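Week 3: Setting Out the Bench Before You Start
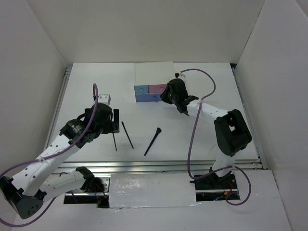

Department of Craft and Workshop Practice, Pladlow College

Welcome back, everyone, and thank you for the very lively discussion last week (I'm still thinking about the drawer argument, and I suspect some of you are too). This week we move away from storage and on to the surface itself: what goes on it, what stays off it, and how you decide before your hands are full of glue.

Most of us learned to lay out a bench by watching someone else do it, and that's a perfectly good way to learn, except that you pick up their reach and their habits along with everything else. If your first teacher was tall and left-handed, you may have spent years stretching across your own work to get at a marking knife. So the first thing I'd like you to do is stand at your bench with nothing in your hands, let your elbows hang, and sweep each forearm across the surface. The two arcs you make are your near zone. Chalk them if you can, or use masking tape if the bench is a nice one!

Where the arcs overlap, right in front of you, is where the work goes. Tools you pick up constantly sit just outside that overlap, on the side of the hand that uses them. Anything you have to lean for belongs in the far zone, and anything you have to step for shouldn't be on the bench at all during that stage of the job.

A word about pale surfaces, which came up in your questions. I'm fond of them. A white top and white sides bounce light back under your hands, and a dropped screw shows up right away. The drawback is glare, especially under a strong overhead lamp, and a pale top does look grubby by the end of an afternoon. The Skamevora reading (it's in your packet, the long one with the folded plan) takes the other side and argues for dark oiled wood. Read it with an open mind, even if the chapter on varnish goes on a bit.

Cords and hoses deserve more thought than they usually get. Bring them in from the back or down one side, and leave enough slack that you can turn a tool over without tugging. In the Mulen layout, which we'll try in the second hour, every cord comes in from the left and is clipped at the bench edge. I find it a little fussy for small work, but do give it a fair try.

For next time:

Draw your own bench from above, with both arcs marked.
List the 12 things you reach for most, and note which zone each is in now.
Move 3 of them, work that way for one full session, and write me a paragraph on how it felt.

Sketches can be as rough as you like. Leave them in the tray outside Room 105, and please put your name on the back, as last week's pile had several mysteries in it.

Pladlow College, Craft and Workshop Practice, Room 105 | Contact the department | Back to top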